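Flemholm Countertop Care Notes

Version 2, last updated Jun 20, 2023
Maintainer: Luuk De Haan

Overview

Flemholm is a plain-text collection of cleaning and repair notes for kitchen and workshop surfaces. It holds 3,899 notes written by people who look after counters, tabletops and floors, along with a small lookup table that links each note to a surface type and a kind of mark. The notes were first kept as a shared spreadsheet at Stostier, a stone and tile shop, and were moved into this repository when the spreadsheet got too slow to open.

The collection is meant for people who write care guides, run a help desk for a flooring or countertop business, or want a body of short practical text to search. It is not a product safety reference. Check the label on any cleaner before using it.

What is in the repository

notes.csv: one note per row
surfaces.csv: the surface types and their parent groups
marks.csv: the kinds of marks, such as ring, scratch, etch, film, burn and unknown
pairs.csv: notes that describe the same job, matched by hand
CHANGES.txt: what changed between versions

All files are UTF-8 with a header row. Text fields are quoted. Line breaks inside a note are stored as a single space.

Fields in notes.csv

note_id: a number that does not change between versions
surface: a key from surfaces.csv
mark: a key from marks.csv
text: the note as written, after the edits listed under Cleaning
outcome: gone, fainter, same, worse or blank
source: maltamari, chatzigeorgiou or stostier
year: the year the note was written, blank if not known

Surface types

There are 11 surface types. Natural stone is split into marble, granite, limestone and slate. The rest are quartz, laminate, sealed wood, oiled wood, tile, steel and "patterned, material not known".

The last type causes the most questions. Many tops carry a marble pattern without being marble, and the people writing the notes often did not know what they had. A person who treats a printed top as stone may buy a sealer that does nothing. Treating real marble as a printed top is worse, as a vinegar spray can leave dull spots on it. Where the writer was not sure, we did not guess. The note went under "patterned, material not known" and stayed there. 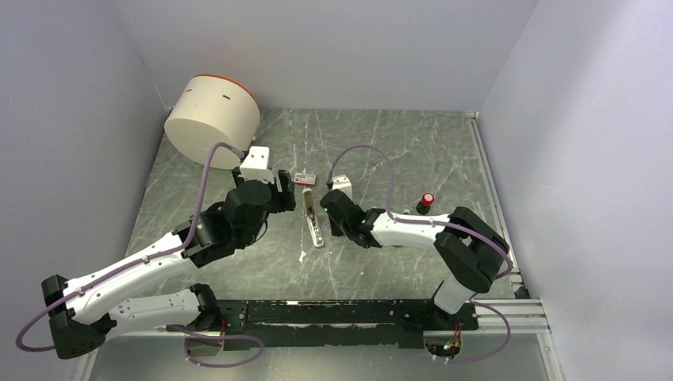 Figure 1. Gray marble-patterned top with thin white veins and scattered pale marks.

Pale marks on a gray top are hard to sort by eye. An etch, a dried film and a worn patch can look alike in a photo. We use the key "unknown" for these unless the writer says how the mark was made or what removed it. Please do not change "unknown" to another key on the basis of looks alone.

Where the notes come from

Maltamari is a tenants' repair group that kept a log of small jobs. Chatzigeorgiou is a family cleaning business that shared its job cards with customer details taken out. The Stostier notes were written at the shop counter, mostly from phone calls, and tend to be the shortest.

Cleaning

Names, phone numbers and street addresses were removed. Spelling was fixed only where a word could not be read otherwise. Over 800 rows were dropped as exact copies. Near copies were kept and listed in pairs.csv.

Known problems

The outcome field is blank for many Stostier notes. Few callers rang back to say how the job went.

Steel and slate have few notes, so counts for those two should not be compared with the others.

Some Maltamari notes mention two surfaces. Only the first one named is in the surface field.

Older notes name cleaners that may no longer be sold under the same name.

Changes in version 2

Tile and grout were merged into one type. The outcome key "better" was renamed "fainter". Several marks filed under "etch" in May were moved back to "unknown".

License and contact

The notes and tables may be used and shared with credit to the Flemholm notes. To report a wrong key, open an issue with the note_id and the key you think it should have. Send new notes in the same column order as notes.csv, with note_id left blank.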